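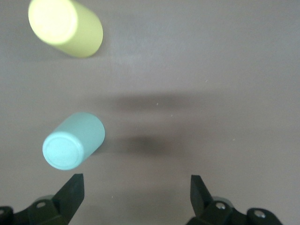
Trevstead Home Heating Advice Pilot
Progress report to the Rutkowska Fund, second period, ending in May

Summary

We are on budget and slightly behind on visits. The headline number in this report is better than I think it deserves to be, and the fund should read the section on savings before quoting it to anyone.

Visits

The plan called for 800 completed home visits by the end of this period. We have logged 1,247 contacts, and the draft of this report prepared by Endska put that number in its first paragraph. A contact can be a voicemail. When I took out the calls that went nowhere, the repeat entries and the households that turned out to live outside the service area, we were left with almost 800 homes where an advisor sat down with a person and went through the bills. That is close enough to the target that I see no reason to dress it up.

The Tralelberg side of town is still thin. Turnout there was poor in the first period and we said then that evening appointments would fix it. They have helped a little. Most people in the older apartment buildings don't control their own heat, so an advisor who shows up at 7 p.m. has very little to offer them, and word of that gets around.

Savings

Endska reports that 88 percent of visited households "saved or expect to save" on heating. I would not use this figure. It comes from a card filled in at the kitchen table at the end of the visit, with the advisor still in the room. It lumps people who have seen a lower bill together with people who were being polite.

We asked for meter readings from the same homes and got usable ones from too few to say much. Those we have do show lower use. The winter was also mild, and we have no comparison group, because the one in the original proposal was dropped to save money. I argued against dropping it and would still like it back. My guess is that the program saves people something. A guess is what it is.

Referrals

Advisors can refer a home for insulation work under the county scheme. Referrals went up sharply after the form was cut from six pages to two. Completed jobs did not go up. The county says it has a contractor shortage, which it also said last year. Until that changes I would count a referral as a piece of paper and leave it out of the outcomes table. Endska disagrees, and their note is attached.

Spending

Staff costs are in line with the budget. Travel is under, mostly due to the missed Tralelberg visits. Printing is over. We paid for a second run of the thermostat leaflet after the first one gave the wrong phone number, and we are trying to recover that from the printer, who says we signed off on the proof. We did.

Next period

We propose 3 changes:

Count only completed visits in all reports, including the ones that go to the press.

Move the satisfaction card to a phone call eight weeks after the visit, made by a person who didn't do the visit.

Stop booking single apartments in Tralelberg and go to the building owners instead. I am not confident they will want to talk to us, and if there is no interest by the midpoint of the period we should hand that part of the grant back.

Endska has also asked for money to build an online self-check tool. I have seen the outline and can't tell who would use it. I recommend holding that request until the meter readings are in.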